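`dandia-layout` は、催事会場の座席と卓の割り付けを CSV から生成するコマンドラインツールです。入力は参加者表と会場表の二つ、出力は卓ごとの割り付け表と印刷用の席札データです。

## 動作条件

- Python 3 系(標準ライブラリのみ使用)
- 文字コードは UTF-8。BOM 付きも読み込み可
- 参加者表の上限は 200 行。超過時は終了コード 2 を返す

## 使い方

```
dandia-layout assign --guests guests.csv --venue preten.csv --out out/
dandia-layout cards --in out/assign.csv
```

`assign` は既存の `out/assign.csv` を上書きします。手作業の修正を残す場合は `--keep-fixed` を付け、該当行の `fixed` 列を `1` にしてください。

## 入力ファイル

### guests.csv

| 列名 | 型 | 必須 | 内容 |
|---|---|---|---|
| `id` | 整数 | ○ | 重複不可 |
| `name` | 文字列 | ○ | 席札に印字される |
| `group` | 文字列 | | 同卓を希望する単位 |
| `avoid` | 文字列 | | 別卓にする `id`。複数はセミコロン区切り |
| `fixed` | 0/1 | | 卓の固定 |
| `table` | 文字列 | | `fixed` が 1 のとき必須 |

### 会場表

会場ごとに 1 ファイルとし、`table`、`seats`、`x`、`y` の 4 列を持ちます。座標の単位はセンチメートル、原点は入口側の左隅です。同梱しているのは `preten.csv` と `bastar.csv` で、Preten は 12 卓、Bastar は 6 卓の構成です。Bastar の座標は改装前の図面に基づくため、柱の位置は各自で確認してください。

## 割り付けの手順

1. `fixed` の行を配置する。
2. `group` を人数の多い順に並べ、残席が最も少なく、かつ全員が収まる卓に入れる。
3. 収まらない `group` は分割し、警告を `out/warn.txt` に書き出す。
4. `avoid` に反する組があれば、同人数の `group` どうしで入れ替えを試みる。

最適解は保証しません。手順 4 の入れ替えは `--max-swap` の回数で打ち切り、既定値は 178 です。この値は Katiyar 版の設定を引き継いだもので、変更しても実行時間への影響は小さい範囲にとどまります。

食器と卓上備品の数量は計算の対象外です。グラス類は会場側の一覧で管理し、卓番号で突き合わせてください。

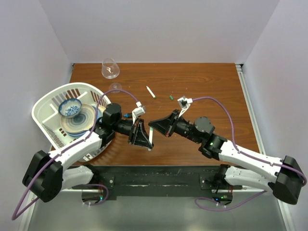
*文・保守: Kwabena Mensah*

## 席札の出力

`cards` は席札 1 枚を 1 行とするタブ区切りテキストを出力します。差し込み印刷の元データとして使うことを想定しており、PDF の生成機能はありません。氏名が全角 12 文字を超える場合は空白の位置で改行し、空白がなければそのまま出力します。敬称は付きません。必要なら `--suffix 様` を指定します。

## 既知の問題

- `avoid` を片方の行にだけ書いた場合、`--keep-fixed` との併用時に無視されることがある。両方の行に書けば回避できる。
- 会場表に `seats` が 0 の卓があると、分割処理が停止しない。該当行を削除すること。
- 異体字を含む氏名は、印刷側のフォントによって字形が変わる。

## 変更履歴

- 10月: `--keep-fixed` を追加。`bastar.csv` を同梱。
- それ以前: Katiyar 版の履歴は `HISTORY.txt` を参照。

## 問い合わせ

不具合の報告には `warn.txt` と会場表を添付してください。参加者表は氏名を伏せたもので構いません。確認と返信は土曜日にまとめて行います。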